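4.2 Oiling a wooden tabletop

Use Senance hard oil on bare or previously oiled wood only. Do not use it over varnish.

1. Clear the top and wipe it with a damp cloth. Let it dry overnight.
2. Sand lightly along the grain. Vacuum up the dust.
3. Stir the can well. Do not shake it.
4. Spread a thin coat with a lint-free cloth, working with the grain.
5. Wait 21 minutes, then wipe off all the oil left on the surface.
6. Leave for 3 hours and repeat. Most tops need 2 coats.

Note: End grain soaks up more oil. Check it again before you wipe down.

CAUTION: Oily rags can catch fire on their own. Lay them flat outdoors to dry, or keep them under water in a metal can with a lid.

Keep hot pans off the top for the first week. To order more oil, quote part number 2576.
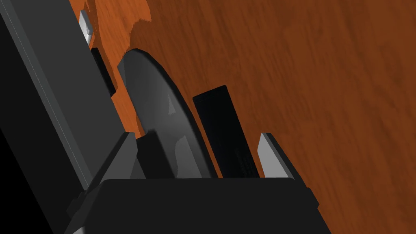

Fig. 3. Wooden tabletop with darker grain lines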